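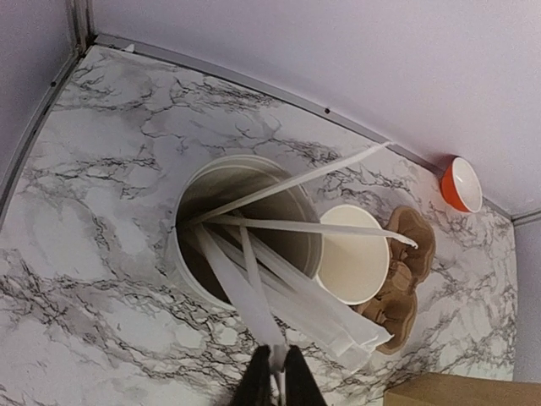 Flerkon is a captioning app for your desktop. You drop a video in, it listens to the speech, and it gives you back a caption track you can fix up and export. I make it on my own, I use it every week on my own videos, and I wrote this page too, so if something reads oddly you know who to write to.

I started building it when I was making tutorial videos and typing every caption by hand (slow, and my wrists hated me for it). The tools I tried either wanted my files uploaded somewhere or buried the one thing I needed under a pile of effects. I just wanted words on the screen at the right moment — and a fast way to correct the ones it got wrong!

## What it does

You get one window. The video sits on the left, the caption lines run down the right, and the sound wave goes along the bottom. Click a line and the video jumps to it. Hit Tab and it plays that line again. I spent way too long on that Tab key, and it's still my favorite part of the whole app.

- Imports MP4, MOV and MKV
- Exports SRT and VTT, or burns the captions right into the picture
- Splits long lines at the pauses, and you can drag the split if you don't like where it landed
- Keeps a word list for names and jargon, up to 2,000 entries per project
- Undo goes back 200 steps and survives closing the app

The word list deserves a bit more. Say you make videos about your aquarium and the app keeps turning a fish's Latin name into something rude. Add the right spelling once, press Apply, and every matching line gets updated. You can save the list and load it into the next project, or send it to a friend who makes the same kind of videos. 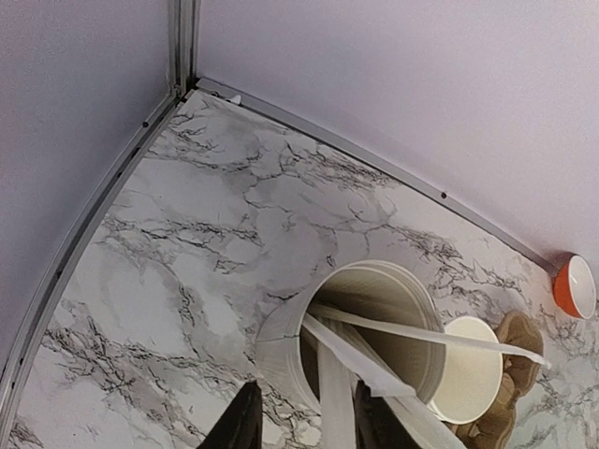 Saved lists are plain text, one word per line, so you can open them in any editor and clean them up there. Mine has gotten pretty messy. I keep meaning to sort it.

## Which version do I need?

There are two. **Flerkon Basic** handles one video at a time and has everything in the list above. **Flerkon Feser** adds a queue, so you can line up a whole folder before bed and find the caption files waiting at breakfast. It also does speaker labels for up to 3 voices. Past that it starts mixing people up, and I'd rather stop there than sell you something flaky.

If you already own Bromeo, my older audio trimmer, your license key gets you Basic for free. Paste it in on the first screen. The dashes matter, sorry, I'll fix that.

## Look and placement

Burned-in captions can go at the top, the bottom or anywhere you drag them. I test placement on all sorts of clips, with both light and dark text, and I'd suggest switching on the backing box any time the background is busy. The default box is dark gray at half strength. You can change the color, the padding and how round the corners are.

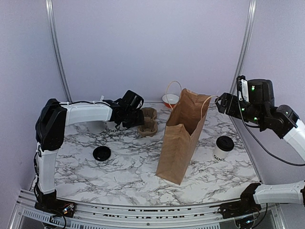 *Robotic arm, paper cup and a marble-patterned tabletop.*

There's a safe-area guide too, for wide, square and tall video. Turn it on with G.

## What it doesn't do

It won't translate. It won't cut your video or add music either. Singing is hit or miss, and two people shouting over each other is mostly miss. Heavy background noise hurts as well, so run those clips through a noise cleaner first.

## Good to know

Everything runs on your own machine and the app works with the Wi-Fi off. The first launch downloads the speech pack, and you'll want 2,000 MB of free disk space for it. After that, updates are small. The July update brought the new Mabaso speech pack, which is noticeably better with fast talkers (me, basically). You can switch back to the old pack in Settings under Speech.

The trial is the full app with a small watermark on burned-in video. SRT and VTT exports come out clean, even in the trial. Try it on your worst recording first, and if the captions come back as nonsense, send me the clip through the Help menu. I read those in the evening, usually after nine.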